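Clear floor rule: does a loose cable count as an obstacle or as housekeeping?

nhouaila_l
Posted April 22, 2022

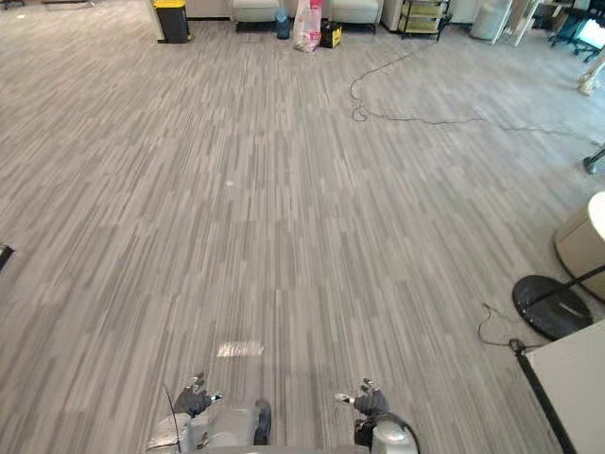

Test floor from the head camera, cable at upper right.

We're writing the pre-run checklist for the Lostero and have spent a whole meeting on one line. My draft reads: "No cables on the floor inside the run area." Hicham wants "no unsecured cables in the planned path." By his wording this floor passes. By mine it fails, and so does every floor I have ever worked on.

bouzid_bench
Fails. Loop and a coil on open carpet. Planned path is what you call it before the robot has an opinion.

hicham.o
Hicham here, defending myself. If the path stays left and center, the cable is nowhere near it. Write a rule people break daily and they'll stop reading the other 11 items too.

vrastogi
I'd worry more about the stand on the right. Round base, thin pole, and a cord trailing off it onto the carpet. Snag the cord and whatever is up top comes to visit. Our sheet has stands and their cords as a separate line from cables.

nhouaila_l
Stealing that.

grolus_fan_103
What about the stuff along the back wall? Armchairs, water jug, plastic bag. Is that a boundary or a yard sale?

vrastogi
Chairs are fine as a boundary. A bag on the floor isn't furniture. Ours would have to go on a shelf.

hicham.o
So now we're regulating bags.

bouzid_bench
Tape a line on the carpet. Inside the line, nothing. Outside it, live how you want.

hicham.o
I could sign that. Who picks where the tape goes?

nhouaila_l
Me. Draft two goes up tonight, bags included.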